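Jikcombe Twin-Arm Bench Kit: Frequently Asked Questions

Updated April 2024. Short answers, we're a small shop. Anything missing, use the contact form.

What's in the box?
Two arms, two grippers, the front rail, mounting brackets, cables, power supply. Frame and wall panels are the Flerkari add-on, sold seperately. Baskets, play food and other props not included.

Do I need the enclosure?
No. Any flat, solid table works. Enclosure keeps the lighting steady and stray hands out. Panels take normal wallpaper or paint, pick whatever you like.

What can it pick up?
Light household stuff. Play fruit and vegetables, buns, small cubes, that kind of size. Nothing heavy, nothing sharp, no open liquids.
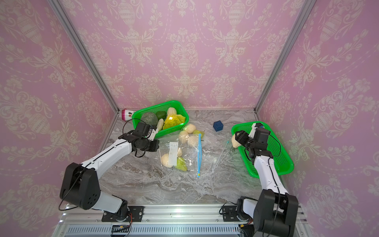 Both arms can run at once. They share the middle of the table so keep the speed low untill you know your layout. There's a slow mode in Putitent, on by default for the first 7 sessions.

Can it handle bags?
Yes and no. Clear plastic is hard for any camera and it crumples different every time. Expect to practice. Start with the bag open and flat, items big enough to grab easily. If you only need basket to basket, skip bags for the first week.

What is Putitent?
The control software. Comes with the kit, no subscription. Record a task, play it back, export the files. Runs on Linux. Windows version planned for November, no promises.

How long is setup?
Plan on an afternoon. 28 bolts, all the same size, hex key in the box. Bolt both bases to the rail before you plug anything in.
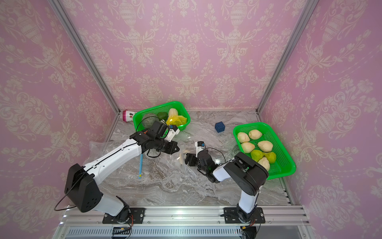 Cables next. Leave slack at the wrist, a tight cable is the number one support ticket we get. Turn each joint by hand through its full range with power OFF and watch for snags.

Can I buy just one arm?
Yes, ask for the Mfaume single. Same arm, shorter rail. You can add the second later but you'll need the long rail too.

Gripper fingers wear out?
They do. Spares come in packs, swap takes two screws. Recalibrate after.

Shipping and returns?
Ships in 7 days if in stock. Returns within 56 days, original box please. Used grippers can't go back.

Warranty?
70 weeks on motors, 28 on cables and fingers. Keep your order number.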